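Sending a Service Member Off (and Getting Them Home): Household Tips From a Military Family

Posted by Rochelle Mercado on 29 November 2022

My husband has deployed 4 times now, and our oldest is on her first rotation overseas with her unit, so I have packed, unpacked, mailed and laundered more than my share. A few of you wrote in September asking how we handle the house side of things when orders come through. I finally sat down with a pot of coffee and my old notebook, and what follows is what works for us in our drafty little place in Vallejo.

Start with the paperwork drawer. We keep one drawer in the kitchen (the one that used to hold takeout menus) for copies of orders, the power of attorney, insurance cards and the list of who to call. Anything that comes in the mail with a unit name on it goes in there before it has a chance to get under the fruit bowl. If you use colored folders, pick colors you'll remember when you're tired.

Name tags and markings come next. Laundry on a big post all gets washed together, and socks have a way of joining somebody else's unit! I write initials on the inside of the waistband with a laundry pen and let it sit overnight before the first wash. My neighbor Remedios sews in little strips of twill tape instead, and hers do last longer, but I don't have her patience.

For washing uniforms, read the care tag and believe it. Ours go in cold, inside out, with a plain detergent that has no brighteners in it. No starch, no bleach, no hot iron, and please no fabric softener either. Close the hook-and-loop tabs first or they'll chew up every T-shirt in the load. I hang ours on the shower rod with the window cracked and they're ready by morning, unless it's foggy, and then you just have to wait. 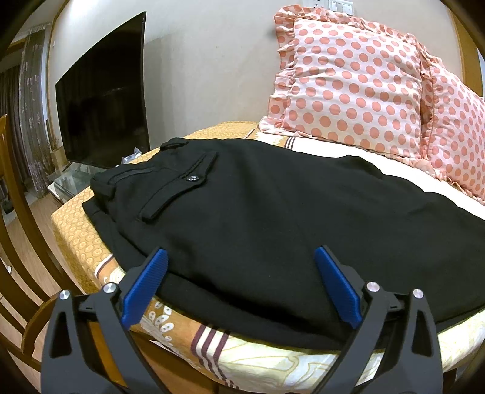
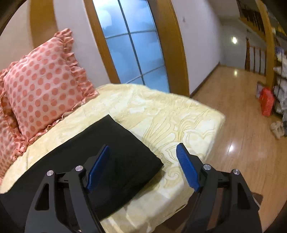 Now, the duffel. My father-in-law Valeriano was a supply sergeant and he taught me to pack it upright, leaning in the corner of the room, with the heavy things at the bottom and the first night's things right on top. Boots go in with socks stuffed inside them. Anything that can leak goes in a zip bag, and then that bag goes in another zip bag – he was very firm on this point after a bottle of shampoo got loose on a flight years ago. Tuck a card with a name and phone number inside the bag as well as on the outside tag.

Care packages are my favorite part, and I do get carried away. Skip chocolate if it's going anywhere warm. Hard candy, drink mixes, beef jerky and baby wipes travel well, and so do paperback puzzle books. Check the current rules for the country before you seal anything, and fill out the customs form at home at your own table where you can spell things properly. I put a scented dryer sheet in one box and the crackers tasted like lavender, so keep the toiletries in a separate box!

When they come home, leave the bag in the garage for the first day. Shake everything out on the driveway, brush the grit off the boots while it's dry, and vacuum the inside of the duffel with the crevice tool. Sand will find your washing machine if you let it. I run the rinse cycle a second time on anything that's been in the field and wipe out the rubber seal with an old towel afterward.

If you have a trick for getting boot polish out of a bath mat, please write and tell me. I've tried dish soap and rubbing alcohol, and the mat is still living behind the laundry room door.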